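Planer kollidiert nach dem Öffnen der Kühlschranktür mit der Tür selbst

Gefragt am 11.12.2018 — Schlagworte: bewegungsplanung, kollision, simulation, gelenkobjekte

Ich arbeite mit einer simulierten Küche in Cloreck und plane mit Givum. Die Szene wird beim Start einmal geladen, danach läuft die Aufgabe in mehreren Abschnitten: Kühlschrank öffnen, Objekt greifen, Objekt ablegen, Kühlschrank schließen. Das Öffnen funktioniert zuverlässig. Ab dem zweiten Abschnitt liefert der Planer aber Bahnen, die im Simulator durch das Türblatt gehen. Givum selbst meldet diese Bahnen als kollisionsfrei.

Was ich schon versucht habe:

Sicherheitsabstand von 3 mm auf 6 mm erhöht, keine Änderung.
Anzahl der Zwischenpunkte auf 110 pro Segment gesetzt, keine Änderung außer längerer Rechenzeit.
Anderen Startwert für den Zufallsgenerator, dann andere Bahn, gleiches Problem.

Im Log steht nur:

planner: query ok, 2293 states checked, 0 in collision

Die Gelenkwinkel der Türen kommen laut Simulator korrekt an, ich kann sie mir über die Konsole ausgeben lassen. Die Kollisionsgeometrie der Küche stammt aus dem Mimthorpe-Paket, unverändert. Muss ich die Szene nach jedem Abschnitt neu laden? Das dauert bei mir zu lange für eine Schleife.

Antwort 1

Hatte ich auch mal. Bei mir half, den Sicherheitsabstand deutlich größer zu machen und die Szene neu zu laden. Welche Version war das, weiß ich nicht mehr. Sonst Update probieren.

Antwort 2 (akzeptiert)

Der Sicherheitsabstand hat damit nichts zu tun. Der Planer prüft gegen eine Kopie der Szene, und in dieser Kopie ist die Tür noch zu. Deshalb die null Kollisionen im Log: Dort, wo das Blatt im Simulator steht, ist in der Kopie freier Raum.

Mimthorpe liefert die Möbel in zwei Varianten aus, einmal als statisches Netz und einmal als gegliedertes Modell mit Gelenken. Der Importer von Givum nimmt ohne weitere Angabe die statische Variante für die Kollisionsprüfung. Die Gelenkwinkel aus dem Simulator werden zwar empfangen, aber es gibt im Kollisionsmodell kein Gelenk, dem man sie zuordnen könnte. Eine Warnung dazu erscheint nur mit Log-Stufe debug.

Vorgehen:

1. Beim Import articulated: true setzen. Danach in der Ausgabe prüfen, ob die Türgelenke unter den passiven Gelenken aufgeführt sind.

2. Vor jeder Planungsanfrage den Zustand der passiven Gelenke übertragen. Neu laden ist nicht nötig, es werden nur Transformationen aktualisiert. Der Aufruf heißt sync_passive_joints und gehört unmittelbar vor plan(). Wer ihn in einen Callback legt, plant je nach Timing mit einem veralteten Zustand.

3. Die erlaubten Kontakte zurücksetzen. Zum Öffnen trägt man üblicherweise das Paar Greifer/Griff als erlaubt ein. Wird dabei der ganze Türkörper freigegeben, bleibt diese Freigabe über das Abschnittsende hinaus bestehen, und die Tür ist für den Greifer auch nach Schritt 1 und 2 durchlässig. Also nur den Griff freigeben und den Eintrag nach dem Loslassen löschen.
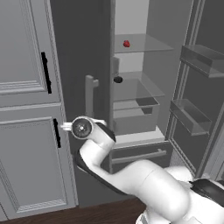
Bei zwei Flügeln kommt hinzu, dass beide Gelenke synchronisiert werden müssen, auch wenn der aktuelle Abschnitt nur eine Seite bewegt. Das Namensmuster in der Konfiguration greift per Voreinstellung nur auf den ersten Treffer. Mit door_* und match: all werden beide erfasst. Die Türfächer hängen im gegliederten Modell als eigene Körper am jeweiligen Flügel und wandern dann mit; im statischen Netz sind sie mit dem Korpus verschmolzen.

Noch ein Hinweis zur Konvexzerlegung: Ist sie für den Korpus abgeschaltet, wird der Innenraum als gefüllter Block behandelt. Dann findet der Planer überhaupt keine Bahn mehr zu den Glasböden, und man sucht den Fehler an der falschen Stelle. Nach der Umstellung auf articulated würde ich das als Erstes kontrollieren.

Kommentar des Fragestellers

Es war Punkt 1, zusammen mit dem Namensmuster. Der linke Flügel wurde aktualisiert, der rechte nicht. Die Konvexzerlegung war bei mir schon aktiv. Punkt 3 trat bisher nicht auf, ich habe das Löschen der Freigabe trotzdem eingebaut.

Antwort 3

Ergänzung für alle, die Zakaria als Zwischenschicht benutzen: Dort wird der Szenenzustand gepuffert, sync_passive_joints schreibt dann in den Puffer und kommt erst beim nächsten Takt im Kollisionsmodell an. Seit der Version vom Juli gibt es flush=True als Argument. In älteren Versionen muss man einen leeren Takt abwarten — unschön, funktioniert aber. Ob das mit mehreren parallelen Umgebungen sauber läuft, habe ich nicht getestet.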